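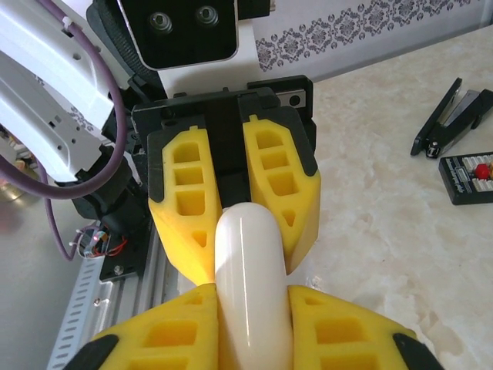 Most advice on small workbenches begins with clearing them. Everything goes in a drawer, the drawers get labels, and the top stays bare between jobs. I think this is wrong for light assembly work, and I have worked both ways long enough to say so.

We use cookies to remember your display settings. Accept | Manage

A tool has two costs, the time to fetch it and the space it takes up while idle. Bench guides deal with the second and mostly ignore the first. On a large bench that may be reasonable. On a small one, where the work is a screw, a cap, a battery and then another screw, the fetching adds up quickly. Joon-young Do kept a tally at the Masside shop through September, using pencil marks on card, and logged 3694 drawer openings. The shop has 25 drawers. Six of them accounted for most of the marks, and the thin screwdrivers were in one of those six.

My proposal is modest. Leave out what the current job touches, plus one or two things the next job will touch, and give each a fixed spot toward the back or the side. The centre belongs to the part being worked on.
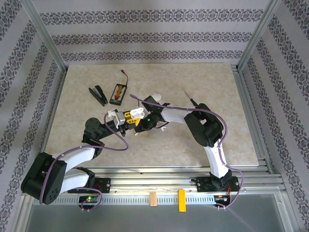
A stapler is a fair test of the rule. It looks like office clutter, and a strict clear-top policy would send it back to a desk. If job slips or small bags are closed at the bench, it should live at the bench. It needs a corner where the long side can lie at an angle without crossing the working area. The same goes for a battery holder, with one condition: the lead must trail away from the work. A lead that runs toward the centre will be caught by a sleeve sooner or later.

Screwdrivers are harder. A thin driver rolls, and it is easy to lose sight of behind whatever is being built. Amparo Agudelo, who laid out the benches at Cabrera, prefers a shallow tray for them and will not have one loose on the top. I accept her point about rolling. I don't accept the tray, at least for a single driver in constant use, as trays fill up. The one I was issued at Dridholm held 29 items by the end of its first season, and I used nearly none of them.

The surface itself gets too little attention. Marble patterns are popular in wipe-clean coverings and they look tidy from a distance, but veining hides small screws. A plain matte top in a light colour is better for finding things. Anyone who already has a patterned top can put a plain mat under the work and leave the rest alone. Celness sells a grey one that lies flat. Any offcut of plain vinyl does the same job.

The usual objection is that an open bench drifts toward a messy one. It does, and the remedy is a short reset at four in the afternoon, in which anything not used since morning goes back in its drawer. Ours takes a few minutes. The stapler usually stays out.

Last updated: September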